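Planalance Forums > Home and Storage > Small Rooms

Thread: Toy blocks. Bag, bowl or box?

brickwall_bette
Posted February 2026

I have one white table, one brick wall and more than 300 toy blocks that used to live in a very nice box from Somville. The lid cracked in July and I've been improvising. Current candidate is a red fabric bag with the top folded over the rim of a white container, like a trash can liner with ambitions.

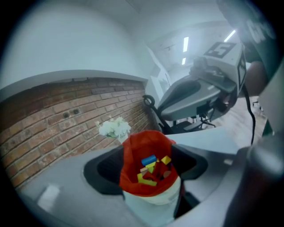 It cost me 4 dollars and I can wash it. My sister says blocks in a bag are just a heavier bag. Talk me into it or out of it.

cladusgate_carl
Out of it. The little ones go straight to the bottom and you end up fishing for the one arch you need with your whole arm. Bowl. Wide, shallow, everything on top where you can see it.

nopinecones
Carl has been selling bowls on this forum for 10 years.

cladusgate_carl
And yet you people keep buying bags.

Thilini Gunawardena
I'm with the bag, sorry Carl. A bag goes on a hook. Try hanging a bowl. We have wood floors too and I'd like to keep what's left of the finish, so anything soft gets my vote. 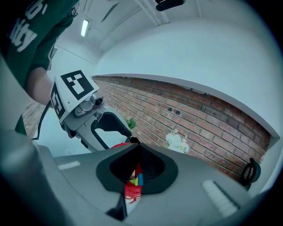

Filed under: Bowls, trays and other open things

cladusgate_carl
Moved us to the right category, you're welcome. Now, a bowl can sit in the middle of the table while everybody works from it. Red is good. Bright blocks in a red bowl look like you meant it, even with green and purple and plain wood all jumbled together.

nopinecones
Until somebody fills it above the rim.

cladusgate_carl
Then you stop filling it. This is a skill. 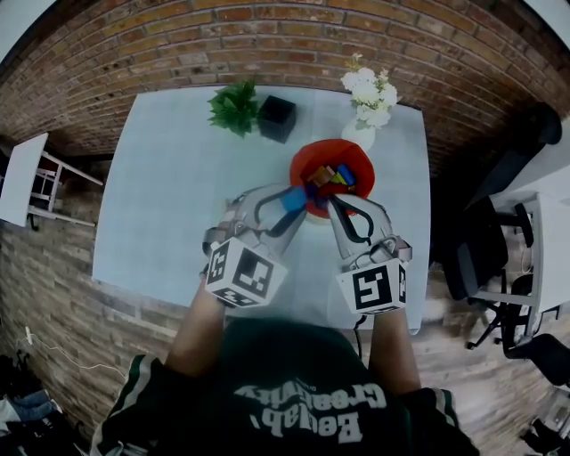
brickwall_bette
I tried the bowl after dinner. It does look better, I'll give you that, especially with the white flowers behind it. But 14 blocks were under the radiator by bedtime and I stepped on the fifteenth.

Thilini Gunawardena
Keep the flowers on the table whatever you do. I put ours on the floor "for now" and they've been there ever since.

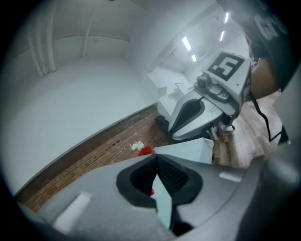
Same goes for boxes, bags, and my husband's gym shoes. Once a thing has been on the floor overnight it pays rent.

nopinecones
Has anyone tried the Bhattacharjee drawers? Shallow, on wheels, no lid to crack.

cladusgate_carl
Drawers are a bowl with corners. I could live with that.

brickwall_bette
No room for drawers. I'm keeping the bag for storage and the bowl for when company comes. Carl, please don't reply to this.

cladusgate_carl
So, the bowl.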